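Gristham Community Hall
Kitchen and Function Room - End of Summer Safety Walk-Round
Checklist with comments, August
Walked and written up by Gilberto Alvarado

Before the list itself, a word of thanks to everyone who tidied up ahead of me. I have been doing this walk-round for nine years now and I can't remember the storage closet looking so much like a closet. The comments run long again this year (I was teased about it last time, and fairly), but I would much prefer that whoever picks up this sheet after me knows what I was looking at and why I marked it the way I did.

Marks used: OK, WATCH, FIX. A WATCH item is fine for now but I'd like fresh eyes on it next time. A FIX item should be done before the Friday supper.

SECTION A - WAYS IN AND OUT

A1. Front doors open fully and latch back - OK
Both doors swing freely. The left one used to drag on the mat in damp weather, but the new mat is thinner and there's a good gap under the door.

A2. Back door clear, inside and out - FIX
Inside is clear. Outside, three planters have wandered in front of the door again. They are lovely planters and the geraniums are doing beautifully, but they need to go back against the wall. I moved the smallest one myself and my back told me to leave the other two.

A3. Exit signs lit - OK
All lit, including the one by the restrooms that had us up the ladder so many times last winter.

A4. Occupancy card posted - OK
The card by the coat rack says 200 for the function room with chairs only and 113 with tables set. Please, please read it before promising anyone a wedding.

A5. Ramp and handrail - WATCH
Rail is solid. The grit strips on the ramp are starting to lift at the bottom corner. I pressed them down and they stayed down, but I wouldn't count on them through another winter.

SECTION B - KITCHEN

B1. Range and hood - OK
Burners all light on the first try. Hood filters were taken out and held up to the window, and I could see daylight through every one of them, so whoever has been soaking them has my gratitude.

B2. Extinguisher by the kitchen door - OK
Needle in the green, pin in place, tag current. It hangs where you can reach it on your way out, and I would ask that it stay there. Last spring it had moved to the top of the refrigerator to make room for a calendar.

B3. Fire blanket - OK
In its case, tabs hanging down. Nothing stacked in front.

B4. Refrigerator temperature - WATCH
38 on the inside thermometer when I arrived and 41 after I'd had the door open a good while writing this up, which is my own doing. The gasket along the bottom is getting stiff, though. Wipe it with warm water and a little dish soap and see if it softens.

B5. Knives - FIX
Two long knives were loose in the drawer with the serving spoons. The rack on the wall has plenty of free slots. I know it's a reach for some of us, and I'm happy to lower it a few inches if people would use it then - just leave me a note.

B6. Floor around the sink - OK
Dry when I walked it. The mat lies flat and the corners aren't curling.

B7. First aid box - FIX
Bandages are plentiful. Burn gel is out of date and there were no gloves left at all. I've put both on the shopping list on the pantry door.

SECTION C - FUNCTION ROOM

C1. Folding tables - WATCH
I opened and closed each one and leaned on it. The Lernum tables all lock with a nice clear click. One of the older Tomić tables has a leg brace that needs a second push, so I've tied a bit of string around that leg and turned it to the back of the stack. Use it last, and don't put the coffee urn on it.

C2. Chairs - OK
Stacked in the corner, no stack taller than my shoulder. One rubber foot missing, replaced on the spot from the jar in the kitchen drawer.

C3. Extension cords - FIX
The brown cord behind the piano has a nick in the outer cover, a hand's width from the plug. I've taken it out of use. Tape is no good for this, so please don't rescue it from the box in the office! The two orange ones are fine.

C4. Space heaters - WATCH
Both Wotach heaters put away for the summer. Each is marked 1,200 watts on the back, so they must never share an outlet or a cord. Dust them before the first cold evening or we'll all be sniffing the air and wondering.

SECTION D - CLOTHS, LINENS AND DRAPES

D1. Cloths kept clear of burners - OK
Towels are back on the hook by the sink, a good long way from the range. The oven handle was bare when I checked.

D2. Condition of cloths - WATCH
Open each one right out before you decide about it. A scorched patch or a thin spot will hide quite happily inside a fold, and so will a pin. The fuzzy ones also hold on to grease longer than the flat cotton kind, so wash them on their own in hot water and let them dry all the way through.

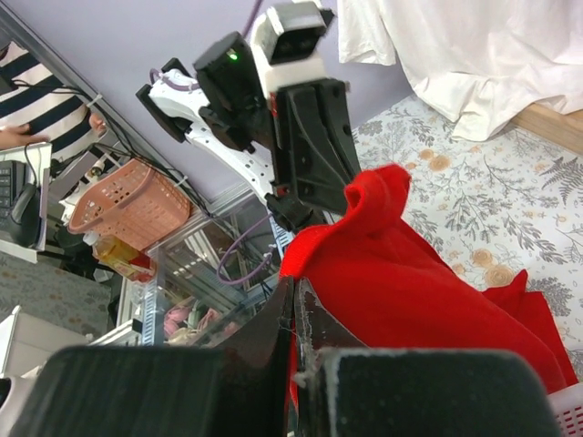 Item D2: red cloth, upper edge rolled over, second layer behind.

D3. Oily rags - OK
The lidded metal can is in the outside shed and the lid was on. Thank you to whoever refinished the stage steps and remembered it.

D4. Stage drapes - WATCH
Hems are off the floor on the left side. On the right they have dropped a little and could catch a heel. A few stitches would do it.

D5. Table cloths for the supper - OK
They hang well short of the floor on our usual tables. If you bring your own from home, please check the drop at the corners, where little ones like to tug.

STILL TO DO BEFORE FRIDAY

Planters away from the back door (two strong people).
Knives back on the rack.
Burn gel and gloves for the first aid box.
New cord for behind the piano, heavy duty, with a grounded plug.

Sheet goes back on the clipboard inside the pantry door. If you finish something, put your initials beside it and the time, and if you find something I walked right past, write it in the margin. There's a pencil on a string.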